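Talks > Textiles > Speaker notes

February
By Lăcrămioara Cozma
2 comments · 238 shares

Speaker notes: Washing the things people forget to wash

Slide 1. Start without the introduction. Ask who has washed a pillow in the last year. Wait for hands. Then ask who has read the label on one. Most rooms go quiet at the second question, so move on quickly.

I ran the laundry side of the Partanen guest house for a long time before I started giving this talk. Say that here, in one sentence, and leave the rest of my work history out. People can ask later.

Slide 2. Sheets are easy. They are flat, they dry fast, and everybody has a habit for them. Pillows and cushions are thick, and thick things hold water in the middle. A pillow can feel dry on the outside and still be damp at the core. If it goes back on the bed like that, it will smell within days. This is the main point of the talk, so say it twice.

Slide 3. The Okier wash. We put down pillows, down pillows and more down pillows through a machine meant for sheets. They floated. The soap never reached the inside and the rinse never got it out. What we do now: two pillows per load, standing upright if it is a top loader, very little liquid soap, and a second rinse every time. Mention the cost of the second rinse before someone in the audience does.

Slide 4. Pause for water. 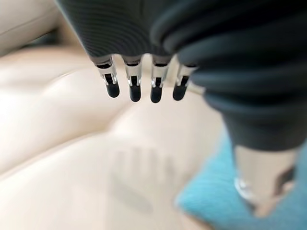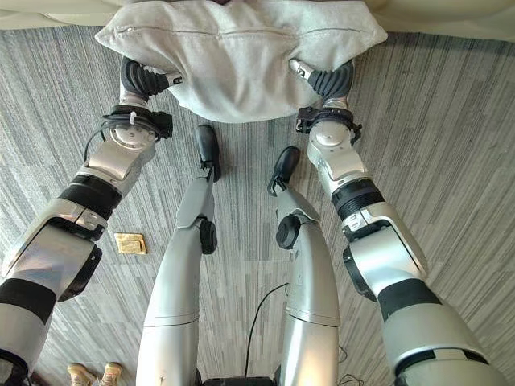

Slide 5. Covers and fillings need to be treated as separate jobs. The cover gets the skin oil and the spilled coffee, and it can be washed often. The filling should be washed far less, and some fillings should never go in a machine at all. On a white cushion, look for a seam or a zipper line like the one running across this one. If it opens, take the cover off and wash it alone. If it is sewn shut, check the label before doing anything else. Solid foam should be cleaned by hand with a damp cloth and left in moving air.

Slide 6. Drying. Low heat, long time. Stop the dryer every so often, pull the pillow apart with your hands, and feel for lumps. A lump is wet filling. Put it back in. The first time I timed this at Platetar it took most of an afternoon, and I had promised the rooms for 4 p.m. Tell this story only if we are ahead of schedule.

Slide 7. Storage. No plastic bags. Cotton covers or an old sheet, on a shelf, with nothing heavy on top. At Arkunov they kept some 200 spare pillows in a basement and lost a good part of them over one damp spring — the mold started at the wall and worked outward. Leave a gap behind the shelf.

Slide 8. Questions. The usual ones are about tennis balls in the dryer (fine, if clean), vinegar (small amounts, never with bleach), and yellow stains (wash sooner, use a protector). If someone asks about feather allergies, say that I am not a doctor.

Handouts are by the door. The load chart is on the back page.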